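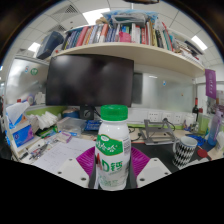
商品名の検索が当たらない件の続き

2020年4月30日

前回、商品名マスタの検索漏れは文字コードの問題ではなく正規化の問題だろうと書いた。半分は合っていて、半分は違った。調べ直した結果を残しておく。

対象は私的に作っている飲料と菓子のラベル文字データベースで、登録は903件。日本語、簡体字中国語、繁体字中国語、英語が混在している。保存はUTF-8、照合はアプリケーション側で行い、データベースの照合順序には頼っていない。検索窓に入れた文字列と登録名の部分一致を取るだけの単純な作りである。

症状は、登録されているはずの商品が検索で出てこないこと。登録名の読み合わせをRekha Srivastavaに手伝ってもらい、全件について「人間が普通に打ちそうな文字列」を一つずつ用意して流したところ、174件が外れた。

まず全角と半角。登録名に全角のA(U+FF21)が入っていて、検索側が半角のA(U+0041)というもの。NFKCをかければ一致する。半角カナも同じで、濁点が独立した符号になっている「ガ」は、NFKCで「ガ」一文字にまとまる。NFCではまとまらない。前回の記事でNFCとNFKCを同列に書いたのは不正確だった。半角カナに対してNFCは何もしない。

次に互換漢字。U+FA19の「神」の旧字形は、正準分解を持っているのでNFCでもNFKCでもU+795Eになる。検索には都合がよいが、保存データにこれをかけると元の字形情報が消える。私は登録時に正規化してから保存していたため、ラベル上の字形が旧字だったかどうかを後から復元できないレコードが8件できた。該当分は現物か写真を見て入れ直すしかない。以後、原文の列と検索用の列を分け、正規化は検索用の列にだけ適用することにした。最初からそうするべき設計である。

問題は簡体字と繁体字だった。「钙」(U+9499)と「鈣」(U+9223)はどちらもカルシウムを表す字だが、Unicodeの正規化では何をかけても同じ符号にならない。別の文字として符号化されていて、分解の対応も定義されていない。AD钙のようなラテン文字と漢字の混じった商品名では、前半はNFKCで揃い、後半が揃わない。検索結果だけ見ていると、全角半角の修正が効いていないように見える。ここで二晩使った。

Unihanデータベースには簡体字と繁体字の対応を示すフィールド(kSimplifiedVariant、kTraditionalVariant)がある。これで変換表を作ればよさそうに見えるが、対応は一対一ではない。簡体字の「发」は繁体字の「發」と「髮」の両方に対応する。「干」は「乾」「幹」のほか、「干」そのままの場合もある。繁体字へ寄せようとすると分岐が出るので、方向を逆にして簡体字へ寄せた。複数の字が一つに潰れるため、髪の話と発売の話が区別できなくなるが、商品名の検索では余計に引っかかる側の誤りなので許容した。

ただし「乾」は簡体字でも「乾坤」の場合にはそのまま残る。機械的に「干」へ潰すと表記としては誤りになる。検索用の列は人に見せないので、正しい中国語である必要はない。登録側と検索側に同じ関数を通し、同じ結果が出ればよい。Madhu Chaudharyからは語単位で変換する既存のライブラリを勧められたが、部分一致では語の途中で切れた入力が来る。前後の文脈で変換結果が変わる処理は、この用途には向かない。一文字ずつの表引きにした。

日本の新字体も同じ表に入れる必要がある。「発」は「发」とも「發」とも違う符号である。「気」「气」「氣」、「塩」「盐」「鹽」のように三つに分かれる組が、飲食物の名前には多い。新字体の対応はUnihanのフィールドだけでは拾いきれず、足りない分を手で追加した。表の形式はタブ区切りの二列で、左が元の字、右が代表字。代表字は必ず簡体字とし、右列の字が左列に現れたらエラーにする。連鎖的な置換を許すと、適用順で結果が変わる。

処理の順序は、NFKC、英字の小文字化、漢字の表引き、空白と中点の除去。NFKCを先にするのは、互換漢字を統合漢字に直してから表を引くためで、逆にすると表に互換漢字の行まで要る。長音記号は除去しない。「カード」と「カド」が同じになるのは困る。

この順序で全件を作り直し、もう一度同じ検索文字列を流した。外れは30件まで減った。残りの大半は表記ではなく読みの問題で、漢字の商品名に対してピンインやひらがなで引こうとしたものだった。これは正規化の範囲外なので、読みの列を別に設ける。Pallavi Bishtの言うとおり、声調記号をどう扱うかを先に決めないと同じことを繰り返す。NFDに分解して結合文字を落とせば声調は消えるが、üの二点も一緒に落ち、luとlüの区別がなくなる。入力する人はüをvで打つこともある。落とす符号をグレイヴ、アキュート、マクロン、キャロンの四つに限定し、vはüに読み替える案で考えている。

表示についても一点。漢字統合の影響で、「直」(U+76F4)や「骨」(U+9AA8)は符号が同じでもフォントによって形が違う。一覧画面では日本語フォントが優先されるため、中国語の商品名の中に日本の字形が混じり、日本語フォントにない簡体字だけが別のフォントで表示される。線の太さが一文字だけ変わるのはこれが原因である。レコードに言語の列を足し、HTMLのlang属性にzh-Hansまたはzh-Hantを出すようにした。検索には影響しない。言語の判定は自動化せず、登録時に手で選ぶ。漢字二、三文字の商品名から言語を推定しても当たらない。

なお、以前のバックアップをShift_JISのCSVで取っていた時期があり、その分は「钙」が疑問符に置き換わっていた。変換時に例外を出さず置換する設定にしていたのが原因で、情報は失われている。書き出しはUTF-8に統一し、変換できない文字があれば停止するように変えた。

変換表は7月までに整理する。手で足した行に出典の列がなく、どこから持ってきた対応なのか自分でもわからない行がある。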